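Shehu opens Starow workshop to visitors for two-armed folding demonstration

Starow, 2018-03-04

Shehu, the family engineering firm, is to open its Starow workshop to the public for an afternoon in July. Visitors will be able to watch a two-armed robot handle and fold clothing, talk to the people who built the set-up, and look round the rest of the shop floor. Entry is free but places have to be booked.

The open day follows a smaller visit held at the workshop for customers and neighbouring businesses. Thirteen people came, most of them from laundries and workwear hire firms in Starow and Skovo. They were shown the folding work at a table and then spent an hour asking questions, many of which were about cost, speed and how much floor space the arms would take up.

Stojan Shehu, who runs the firm, said the visit had persuaded him to do it again for a wider audience.

"We had planned for a short talk and a quick look at the table," he said. "People wanted to stay by the table. They asked to see the same shirt done again, and they asked what happens when it goes wrong. We'd like more people to be able to ask that."

The project is known in the workshop as Zenda. It began as a way of sorting and stacking cleaning cloths and has since moved on to garments. Work on it is led by Yasuo Murakami, who joined Shehu from a firm making packing machinery.

Mr Murakami said that cloth is a hard material for a machine to deal with. A metal part has the same shape each time it is picked up, while a shirt dropped on a table can land in any number of ways.

"Most of our time goes on the first part, getting from a heap to something flat," he said. "Once the shirt is flat, the fold is the easier bit. Black cotton is the worst of the lot for us. The creases hardly show up on camera, so we practise on it a good deal."

The team keeps a written log of every attempt, good or bad. It now runs to 3,762 entries. Visitors in July will be able to read through a printed copy of the most recent pages, with the failed attempts left in.

The robot at work on black cloth in the Starow workshop:
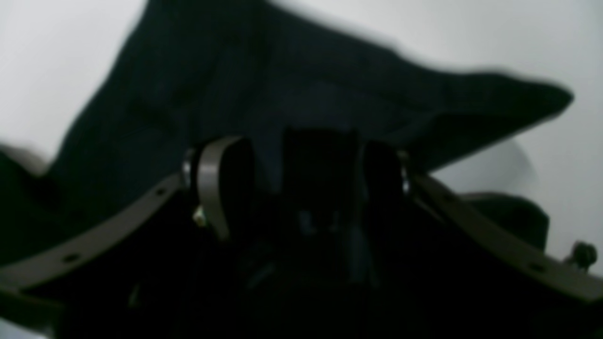
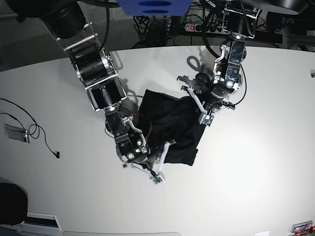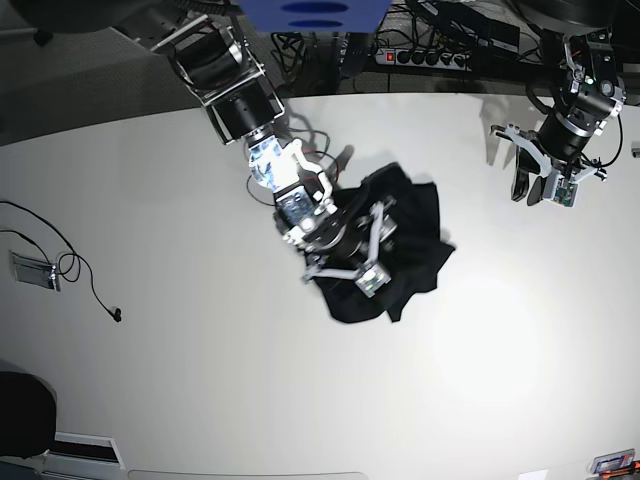
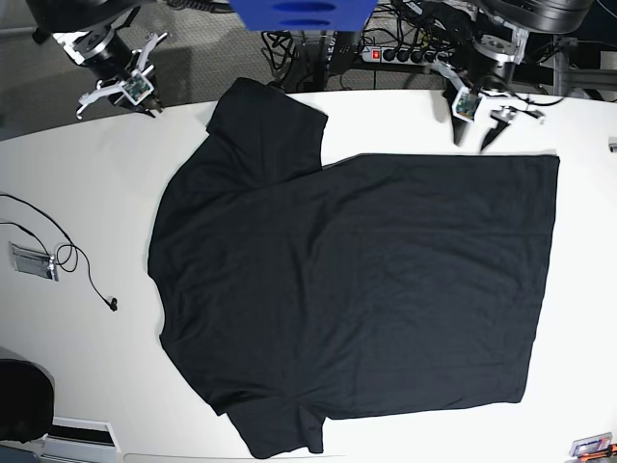 What visitors will see in July

The afternoon will be run in six sessions, each lasting about half an hour. Every session will start with a crumpled garment on the table and will end when the arms have folded it or when the team decides to stop and try again. Mr Murakami will talk through each stage and take questions as the work goes on.

Visitors may bring a garment of their own for the robot to try. It should be clean, dry and free of loose buttons or pins. Shehu cannot promise that it will be folded well, or at all, and asks people not to bring anything of value.

The machining and assembly areas will also be open, and staff will be on hand to show how brackets and gripper parts are made. There will be tea and coffee in the canteen.

Mr Shehu said the firm was not yet selling a folding machine and would not be taking orders on the day.

"We are some way off that," he said. "It is slower than a person and it needs one of us standing near it. I would sooner people saw it as it is now and told us whether it would be of any use to them."

A second demonstration will be held in Skovo later in the year if there is enough interest. No date has been set.

Booking and access

Places can be booked by telephone or at the workshop reception during working hours. Each booking is for a maximum of 2 people, and children must come with an adult. The workshop is on the ground floor and has level access from the car park. Flat, closed shoes must be worn in the machining area. Visitors are asked to stay behind the marked line whenever the arms are moving.

Schools and colleges wishing to bring a group should contact Mr Murakami directly so that a separate time can be arranged.

About Shehu

Shehu is a family-owned engineering firm based in Starow. It makes brackets, housings and small handling equipment for packing, laundry and storage businesses, and carries out repairs for local customers.

Press contact: Stojan Shehu, Shehu, Starow. Interviews can be arranged on request.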